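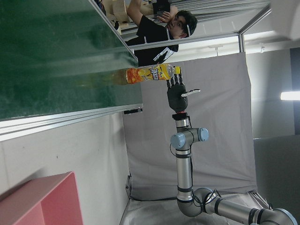
Materials Handling, Unit 4: The Belt and What Goes On It
Handout for the Friday group
Thanasis Antoniadis

12 shares · 3 comments

Last week's reading was Lindholm on sorting lines, all 17 pages of it. If you skipped the part about bottles, go back, as today depends on it.

1. Round things on flat belts

A full drink bottle is a cylinder with opinions. Stood up, it has a small base and a high center of mass, and a jerky start will tip it. Laid on its side, it can't fall over, but it may roll. Which way it rolls depends on how it lies relative to the direction of travel:

- Axis along the belt: it rolls sideways, toward a rail.
- Axis across the belt: it rolls forward or back when the speed changes.
- Anything in between: it does a little of both, usually while you're writing something down.

The liquid moves too. A half-full bottle sloshes and arrives late to every decision. Treat it as a separate problem from a full one (Problem Set 2, question 5).

2. Before you touch the speed knob

Look at the whole bench, cables included. Most delays in the August section came from a plug, and the belt got blamed for them.

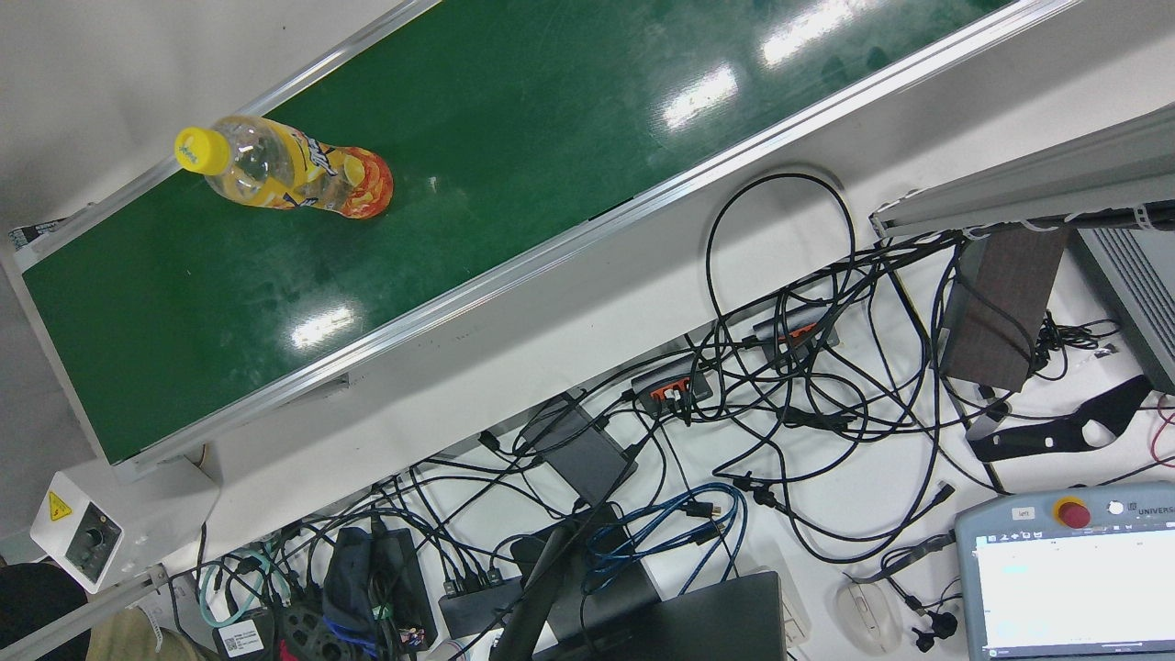 Fig. 4.1. Bottle on its side near the upper rail. Speed knob on the white box, lower left; power strips among the cables.

Trace each cord by hand from the strip to the thing it feeds. Following it by eye is how people end up unplugging their own laptop. Start with the knob at its lowest setting and turn it up slowly — the belt does not care that you have a bus to catch.

Write down where the bottle starts, which way the cap points and which rail is closer. "In the middle-ish" will be returned to you with a sad face. 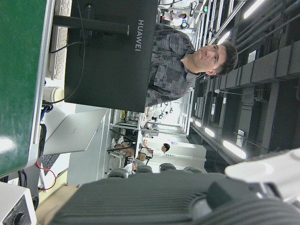 3. Desk manners

Drinks you intend to drink stay away from the belt. Keep notes beside the keyboard and leave the walkway behind the chairs clear. If someone is working at a monitor, ask before you move a cable that runs past them.

4. For next time

Read Åsmund Lindholm's second chapter, on rails and guides. Bring one cylindrical object of your own, closed and not precious. Glass is out.

Set 2 is due at the start of class. The stapler is on my desk and would like to stay there.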